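Hudville Great War Gallery: inspection checklist with comments
Inspected by: Charoen Srithong
Date: 2019-02-17
Areas covered: trench reconstruction, medal room, paper store

Marks used: P (pass), A (action needed), F (fail, close the area).
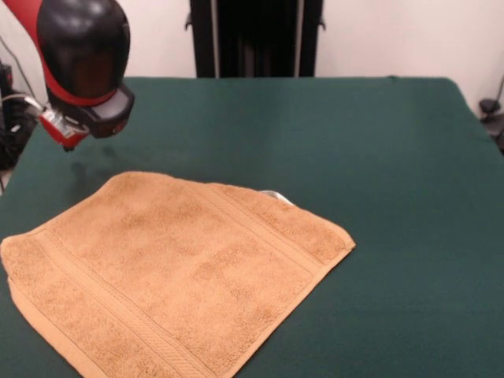
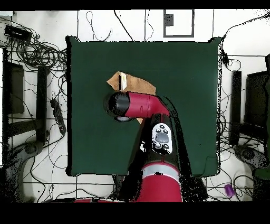
1. Trench reconstruction, walkway - A. Duckboards sound for the first two bays. In the third bay one slat has lifted at the fixing and must be screwed down before the next school visit. Sandbag wall stable when pushed at shoulder height. The sound unit behind the dugout is fed by a lead that crosses the visitor route. Black cables tangled over a white tiled floor, as in the second picture, are at least easy to see; a black lead on dark boards is not. Reroute along the parapet side and clip it.

2. Trench reconstruction, lighting - P. Lowest reading taken at the dugout step. Edge strip visible from both directions.

3. Shell cases and grenades - P. All items carry a free-from-explosive label and the numbers agree with the register. The Zitley loan shell case has its certificate on file. No new donations to be accepted at the desk; the donor should be asked to leave the item where it is and ring the police.

4. Gas masks and helmets - A. Masks of this period may contain asbestos in the filter. Two are in sealed cases. The handling-box mask is a modern copy but is not marked as one. Mark it.

5. Medal room - P. Case locks tested. Key log signed up to date. Glass on the Mesopotamia case has a chip at the lower corner, unchanged from June.

6. Paper store - A. 1,026 items on the register, trench maps and battalion diaries included. 36 boxes on the bottom shelf stand directly above the floor drain. Lift to the second shelf or fit trays. Relative humidity steady on the logger chart.

7. Fire exits - P. Rear door opens fully. Chairs from the lecture had been stacked in the passage and were moved during the inspection.

Items 1, 4 and 6 to be checked again before the Garatport loan is unpacked.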